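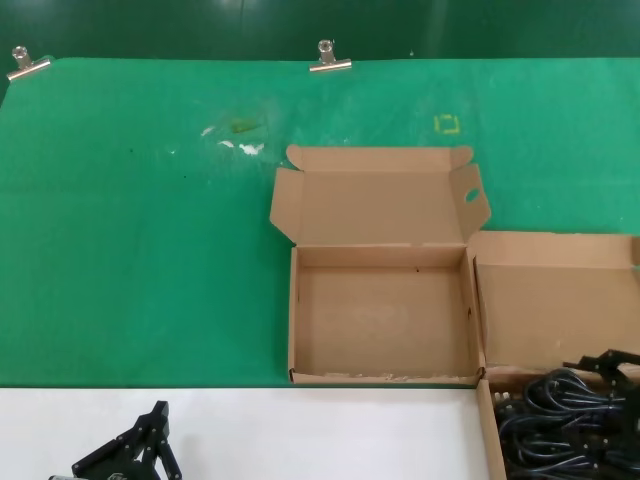 28 February 2021

Sorted cables again. I should say I watched cables being sorted, at a pace that made me want to take up smoking, and then came home and did my own dishes by hand like a peasant.

Leilani Gallagher asked me at lunch whether the machines are coming for her job. She packs returns at Pendow, the real kind of packing, with a tape gun and a bad shoulder. I told her that this week's big ambition is to take a black cord out of one cardboard box and put it in another cardboard box. She chewed for a while and asked what the second box was for. I said it was for having the cord in it. She said she'd sleep fine.

I've been trying to work out why cords are so much worse than everything else. A mug is a mug all day long. You pick it up and it's the same shape you left it. A cord is a different shape every time you look, and when you lift one, its friends come too. Vlasta has a whole speech about this, with hand gestures, and she gave it again this morning to the man from Ambrose, who had come to hear when the thing could unload a dishwasher. He had a notebook. He wrote down "cords" and underlined it and then I don't think he wrote anything else until the coffee came.

He did tell us his firm paid for a floor-scrubbing machine a few years back, and that it now lives in a closet at the Sesstead branch with a mop leaning on it. I liked him much better after that.

My own record, in fairness. The box of chargers in my hall closet has been there since I moved in. I have two good hands, a brain, a lifetime of experience with string, and a free afternoon more often than I admit. Not one charger has been sorted. So when I sit there feeling superior to a pair of grippers, I try to remember the closet. At least the grippers turned up. 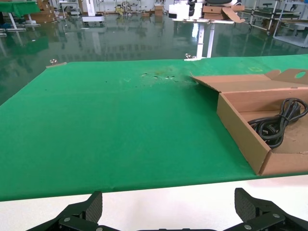

Cord in the box. Green cloth still needs replacing.

The cloth bothers me more than it should. It has holes and a stain and I keep meaning to bring it up, and every day I look at it and think somebody will order a new one, by which I mean Vlasta. There's your household chore. If a machine could notice that a tablecloth is shot, feel mildly ashamed, and order another one without being asked, I would pay 600 dollars for it tonight. Picking things up I can manage.

Looked up the Kimosia laundry folder while eating dinner over the sink. It's supposed to do a load in 30 minutes, provided you feed each shirt in yourself, flat, right way around, buttons done up. By the time I've done that to a shirt I'm most of the way to folding it. There's a waiting list. I read all the comments. One woman loves hers and has named it after her ex-husband, and a man further down uses his only for pillowcases, which he says it does beautifully, and I thought about him for longer than I expected to.

Vlasta's position is 5 years for cords and laundry, longer for bathrooms. Mine is that I've been hearing 5 years since I was in school. We have a bet on, stakes being dinner, and neither of us has defined what winning looks like, so I expect we'll both be buying. She says the shop floor will get there ahead of the kitchen, because on a shop floor people will agree to put the box in the same place every time. I said she had never met the people at Pendow. Leilani tells me her boxes come in almost every size known to man, and one last week had a live cricket in it.

Asked myself on the bus what I'd hand over first if I could. Fitted sheets. Then the gutters. I'd keep the ironing, which I know is odd, but I get through a lot of radio that way.

Things for tomorrow: call the landlord about the tap, pay the 529 before they add the late fee, find out whether the man from Ambrose left his umbrella or whether we've always had that umbrella.

Tell Vlasta about the cloth. Closet can wait until May.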